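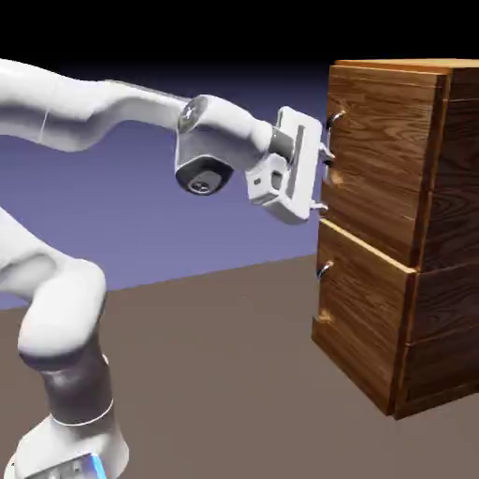 Bonton Publishes Controller Comparison for Drawer-Opening Tasks in Simulation

Bonton, a developer of test software for robotic arms, has released the results of a simulated comparison of two arm controllers, Willetti and Tjoa. The study covered one task family: opening and closing the drawers of a wooden two-drawer cabinet with a single arm and a parallel-jaw gripper. All runs were completed in June on version 8 of the Jedent simulator, which Bonton maintains.

Each controller completed 800 scored runs. A further 16 runs were used to check timing and contact settings and were left out of the scores, for a total of 1,616. The arm, gripper, cabinet model and starting poses were the same for both controllers. Only the control layer was changed between sets.

Drawer tasks were selected for the mix of free motion and contact they require. The gripper has to approach the drawer front, place its fingers at a curved metal handle near the upper corner, and then pull along a line set by the drawer and not by the arm. A small error in the pull direction raises side load on the fingers. A large one stops the drawer or causes the fingers to slip off.

Willetti is a position controller with a fixed stiffness setting. Tjoa adjusts stiffness during the pull, based on estimated force at the wrist. In the Bonton tests, Willetti reached the handle sooner on most runs and repeated its approach path more closely. Tjoa was slower to make contact but held the handle through the full pull more often, mainly on the lower drawer, where the arm works in a more folded pose.

Failed runs were sorted by cause. Across both controllers, 293 runs ended without the target drawer reaching its set opening. The largest group was slip at the handle, followed by early contact between a finger and the drawer front. Early contact was more common with Willetti. Timeouts were almost all recorded with Tjoa - a result Bonton links to the cautious force limit used in its default settings. No tuning was allowed after scoring began.

The comparison has limits. Drawer friction was held constant within each run, and the finger material was modeled with a single friction value. The cabinet was placed on a flat floor with no other furniture. Bonton does not claim that the ranking would hold on hardware, and the report gives no overall winner.

The release includes the run logs, the cabinet model, the starting poses and both settings files. Users of Jedent can load the package from the task menu and repeat either set. Results from other controllers can be submitted in the same log format. A second study using the same arm with a wider gripper is planned, and will add a closing test that begins with both drawers partly open.

Requests for the full report can be sent to the Bonton test desk through the company's website.

Comments (3)

gantry_left
Were the force limits matched? If Tjoa ran at default, the timeouts tell me more about the default than the controller.

mk_controls
Default for both, going by the settings files. I would like to see the slip numbers split by drawer. The text says lower drawer but the summary table lumps them together.

pullforce
One friction value for the fingers is a big simplification. Our rubber pads behave very differently after a few hundred pulls. Still useful to have the logs.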